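Sorting a mixed table before you put things away

Posted by Thiện Mai, in Home and Kitchen Tips

When we moved to the apartment on Vilela Street I had one bad habit. I carried every bag directly to the room where I thought it belongs, and then I found spices in the bedroom and socks next to the rice. Now I put everything on one table first, and I sort there. It takes one evening and I don't walk so much.

Choose a table you can reach from more than one side. Clear the middle completely. Put the empty bins at the back edge, where your arm does not knock them, and keep the middle for the things you did not decide yet.

Use bins of different colors. I don't write labels for this job, I only remember the color. Dark bin is for the pantry, yellow is for things which go to another room. If you share the work with somebody, say the colors aloud before you start. My neighbor Driss Farouk sorted one full hour with me in the opposite way, and we had to begin again.

Clothes stay in their bag until the end. If you take them out early, they cover the small things and you lose a packet under a sleeve. Open the bag, look what is on top, and leave it at the side of the table.

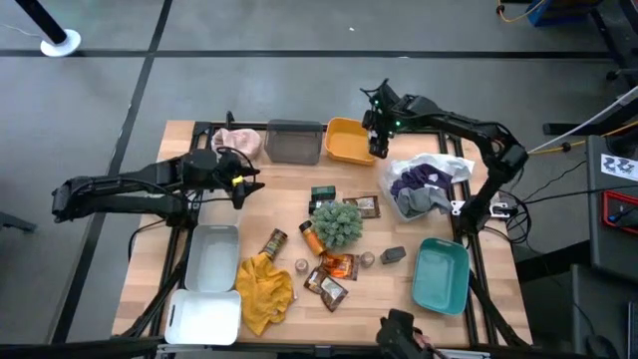
Small food items come first. Stand the jars and cans up as soon as you touch them — a spice jar on its side will roll, and the lid is not always closed well. Snack packets go in last, on top of the cans, so they don't get crushed. Check the date on each one while it is in your hand. I once found a packet of lentils that was with me for 7 years.

Artificial plants collect more dust than people think. Before it goes back on the shelf, I brush mine with a dry paintbrush, from the center to the outside. A little water is fine for plastic leaves, but let them dry before you put the plant near paper boxes.

A flat tray with round corners is useful for the things that have no place: keys, a single battery, a screw you will need in February. Empty it the same evening. If you leave it, it becomes a drawer without a drawer.

Keep one old cloth on the table too. Wipe the bottom of every jar before it goes in the bin, and wipe the table when you finish. Then fold the clothes on the clean surface and carry them away.

Next time I will write about the shelf under the sink.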